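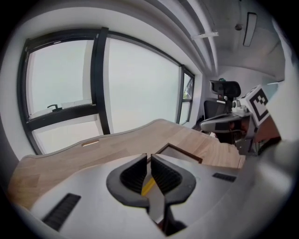
Black ribbed grips, with a strip of bright yellow between them.

January 1, 2024

Happy New Year from all of us at Birkett! I spent the last stretch of December on my knees in other people's showers, so I hope you'll forgive me if this month's note is all about grout.

We did 26 bathrooms around Gandton and Drarnness before the holidays, and the question I got at nearly every door was "can you get it white again?" Usually, yes. But please put the bleach down first! It'll lighten the stain for a week or so and then the gray creeps right back, and if you keep at it the grout starts to go sandy. I've seen lines so worn you could scrape them out with a fingernail.

What I do at home is pretty dull. Baking soda and a little water, mixed up to a paste about like frosting, left on the lines for a while and scrubbed with a stiff nylon brush (an old toothbrush is fine for the corners, but your wrist will hate you by the third row). Rinse it well and dry it with a towel. If you have marble or any other natural stone, skip the vinegar completely – it etches, and I can't fix that for you.

Sealing is the part most folks put off. Drip some water on a clean, dry line and watch it. If it soaks in and goes dark, you're due. Give the floor a full day to dry out first, and wipe any extra sealer off the tile before it hazes.

If you'd like us to handle it, we have 6 openings left this month, and a standard shower with sealing is $200. Bookings are all on Clidik now, so you can pick your own time and skip the phone tag (I know, I'm terrible at calling back). Drarnness customers, we're over your way on Thursdays.

The big spring deep cleans start up in May, and that calendar isn't open yet. I'll send a note when it is.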